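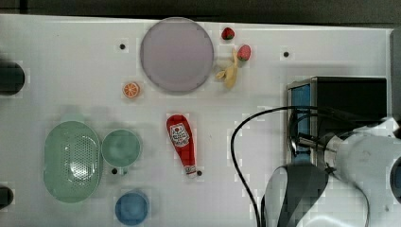 By Juroson Press Office | Fallwood | 2025-04-20

JUROSON TO SELL PLAY KITCHEN PIECES ONE AT A TIME, DROPS THE 29-PIECE BOX

FALLWOOD. Juroson, a maker of pretend food and play dishes, will stop selling its 29-piece kitchen box in May and sell every piece separately. The company no longer believes that a bigger box makes for better play, and it doubts many parents ever believed it either.

Toy food is usually sold by the number on the lid. Juroson did this as well. To get to a high number, makers pad the box with tiny forks, paper menus and coins, and most of that ends up under a couch. The company looked at 364 comments sent in by buyers of its own box over the past two years. Complaints about missing small parts came up again and again. Requests for a larger set came up twice.

The new range sticks to things a child already knows from a real kitchen. There is a red ketchup bottle with a white cap, an orange slice, a pale yellow banana, and strawberries. For dishes there is a large round plate in lavender-gray, a light green oval colander, and cups in green and blue. The plate is big on purpose. Small play plates look sweet in a catalog and hold one strawberry.

Juroson makes no claim that any of this will teach counting, improve vocabulary or prepare anyone for school. Claims of that kind are common on toy packaging and the company would like to see more of them backed up. A colander is good for putting fruit in and tipping it out again, and plenty of children will do that for a long time without a learning goal printed on the side.

The company is also wary of the matching color schemes now fashionable in playrooms. The banana stays yellow and the ketchup stays red. There will be no beige strawberry.

The first 200 orders will be packed by Ginting, the Fallwood warehouse that already handles Juroson's spare parts. Kunden, a store chain with 2 branches in the area, will carry the plate, the colander and the cups from open bins. Food pieces will follow if the bins sell, and Juroson isn't promising that they will.

Owners of the old box can go on ordering replacements for any piece in it, forks included. Prices for the separate pieces will be posted before the May changeover.

Press contact: Juroson Press Office, Fallwood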